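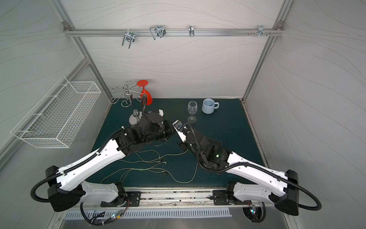 Bench practice for two-arm cells: gallery and working notes

6 min read

Last updated 11 October 2019

The notes on this page go with the bench rules used in the Istgate cells. They were drafted by Xolani Engelbrecht and revised in February after the second cell was brought into use. They apply to tabletop work with two light arms on a common base rail, inside a fabric or panel enclosure. They do not replace the site risk assessment or the arm supplier's manual. Where the three disagree, the strictest one applies until the difference is settled in writing.

Converging grippers. Two end effectors meeting near the middle of the table is the case the shared-zone rule was written for. Only one arm may hold the zone in automatic mode. The second arm may enter under direct operator control, at the reduced speed set for the cell, with a stop within reach of the operator's free hand.

1. Shared zone

The shared zone is the strip of table that both grippers can reach. Its limits are entered in the cell file and checked whenever a base mount is loosened or moved. Operators do not edit the limits. A request to change them goes to Johannes Nkosi with the task name and the reason, and the old values stay in the file for comparison.

If the two arms come closer than the set clearance, the task is paused and both arms are backed out along the paths they came in on. The left arm moves first, then the right. Do not drive both at once to save time. Contact between wrists is logged even when no damage is found.

2. Glassware and other fragile items

Stemware, mugs and the wire rack stand toward the back of the mat at the start of a task. Glass may be upright on its foot or hung from the rack by its foot. Plastic and metal stand-ins are allowed in any position and should be used for the first runs of a new task. A clear glass is harder for both operators and cameras to pick out against a pale wall, so its start position is written on the task sheet.

Closing force for glass is set per item. The default in the Skeltar profile is too high for thin stems and must be lowered before the first grasp. Broken glass ends the session. Both arms are powered down, the mat is lifted out, and the rail and the vent grille are cleaned with a vacuum, never with compressed air.

3. Cables on the mat

Loose cable is a permitted work item. It is also the item most often dragged into something else. Before a grasp, the operator confirms that the cable does not pass under a glass or around the foot of the rack. Small connectors are gripped on the body. Pulling on the wire itself is allowed only for lengths marked as scrap.
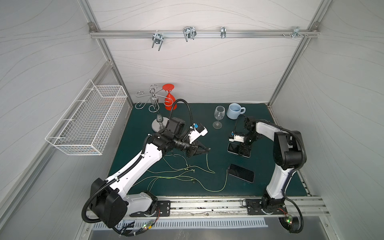
Phones and other devices with a battery need a separate line on the task sheet. They are placed flat on the mat, and the gripper comes down on them from above at approach speed. The fingers may press lightly on the case and must not bear on the glass. A device that has been dropped, bent or squeezed past its limit is taken out of the cell and kept in the metal cabinet for the rest of the shift. It does not go back into use on the same day, even if it seems sound.

4. Conduits and boards

Corrugated conduit is checked at the shoulder and at the wrist, the two places where it bends most. Replace it at 2000 operating hours or at the first visible crack. Conduit must have enough slack for full travel but must not reach the table surface at any pose used in the task. The small boards near the base mounts are to be kept clear of tools, loose wire and cleaning fluid. Open wiring in this area is accepted for cells on the Stirkton supply only, and only while it stays at low voltage.

5. Rail, hooks and basket

Base rail bolts are checked with a torque wrench every 210 hours. Debris on the rail is removed at the end of the shift. Hooks on the upper rail carry no more than 800 grams each. Objects left on a hook or in the wall basket count as part of the cell layout and are entered on the sheet.

6. Records

Each session sheet lists the items on the mat, the task name, the operator and any stop. Sheets from the Oosthuizen trial, nearly all of them handwritten, are kept for reference and should not be used as templates. The current blank form is number 29. Corrections are made with a single line through the entry, initialed by the operator.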